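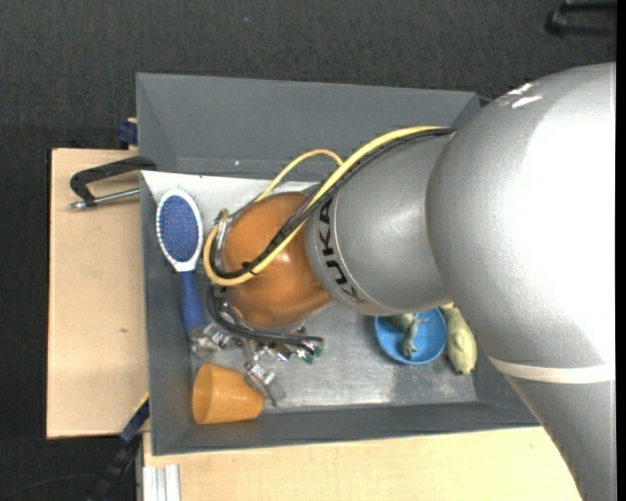 A robot arm marked KUKA over a grey bin of household items and toys.

Home Browse the words Download Notes Changes Contact

THE AMGATE HOUSE WORDS LIST

README and data card

What it is

A list of the names people use at home for ordinary things. Everybody knows the big arguments (cob, bap, barm, batch, and off we go for the rest of the evening), and the list has those in it, but most of it is smaller and odder stuff. It has the remote control in all its glory: doofer, zapper, clicker, flicker, buttons, the hoofer, the oojamaflip. It has the drawer with the batteries and string in it. It has the end slice of a loaf, which has more names than anything else in the file and which I could happily read about all day.

The words come from three places: Amgate, Hostell, and Hornov, the old railway estate halfway between them. They are only a short bus ride apart, and I had expected them to agree on nearly everything. They don't! Hostell says "crust" where Amgate says "knobby", and Hornov says both and will tell you they mean different things.

What's in the download

words.csv is the main file. It has 2,154 rows, each one a single pairing of a thing and a name for it. If four households gave the same name for the same thing in the same place, that is one row with a 4 in the "households" column.

things.csv lists the 97 things people were asked to name, with the exact wording of the question. Please read it before drawing any conclusions from words.csv, as the wording matters more than you would think (see "Known problems").

sounds.csv has notes on how a word is said, for 641 of the rows. These are plain respellings like "TOG-ul" or "skweh-jee", written by ear. I would love to have proper phonetic spelling in there one day, but I'm not trained in it and would sooner leave it out than get it wrong.

The columns in words.csv

thing: short name, matches things.csv
word: as the person spelt it, or as I spelt it if they said it out loud
place: amgate, hornov or hostell
households: how many gave it
who_uses: everyone, adults, children, one person
family_only: yes if they believed nobody outside the house says it
from: where they think it came from, in their words, often blank
note: anything else

The "from" column is my favourite part of the whole thing. A good many family words began as a small child's mistake and simply never left. One household calls all tea towels "teetees", and the child responsible is now a grandmother. Another calls the hoover "Gordon" and has no idea why. Don't treat that column as history, mind you. It records what people believe, and families can hold two firmly different stories about the same word.

How the words were gathered

Paper sheets went into the libraries at Amgate and Hostell and the launderette at Hornov, with a box beside each one. There were also Tuesday sessions in the Amgate library, where people could sit down with a cup of tea and talk through the list. The talking worked far better than the sheets for the really homely words. People write down "remote control" when they have a pen in their hand, then say "pass us the doofer" five minutes later.

All told there were more than 4,000 answers before tidying. Tidying meant taking out blanks, merging plain spelling slips, and folding repeats into the households count. I kept spellings apart when there was any chance of a real difference, so "dooferlackey" and "doofalacky" are still two rows.

The sorting was done with Paquette, a little script that lives in the tools folder. It reads the raw sheet, groups near-matches and asks you yes or no for each pair. It never merges anything by itself. You'll need Python 3 and nothing else:

python paquette.py raw.csv words.csv

Raw answers aren't in the download, as some of them have family names and nicknames in the notes.

Known problems

The question for slippers was badly worded. It said "what do you call your slippers", so naturally most people wrote "slippers". Later questions describe the thing without naming it, and they got much livelier answers. I have marked the early ones with an E in things.csv.

Hornov is thin. It's a small place and the launderette box was emptied into the recycling at least once. Please don't compare raw totals between places without allowing for that.

Older people are there in force and teenagers hardly at all. If you work with a school or a youth club and fancy running the list past them, please do. I would be thrilled to see what they call the end of the loaf.

Words from other languages are in, and very welcome, but I have probably spelt some of them badly. Corrections gladly taken, with the row's thing and word so I can find it.

Some of it is rude. Rows with swearing have "sw" at the start of the note, so they are easy to filter out if you want to use the list with a class.

Good uses

Family quizzes, creative writing, a bit of local history, a first project for somebody learning to make charts. It also does very well read aloud. Dialect students are most welcome to it, with the warnings above in mind.

It won't tell you where a word was first used, and it shouldn't be used to guess where a person grew up.

Licence

Free to use, copy and change, including for paid work. Please say it came from the Amgate House Words List and link back to this page. If you fix something, send the fix along too.

Changes

April: added the bathroom things, split "cupboard under the stairs" from "cupboard", put back eleven Hostell rows that had gone missing when I sorted by the wrong column.

Before that: first version, kitchen and living room only.

Still to do: garden things, the names for different sorts of rain, and a proper home for all the words for the gap down the back of the settee.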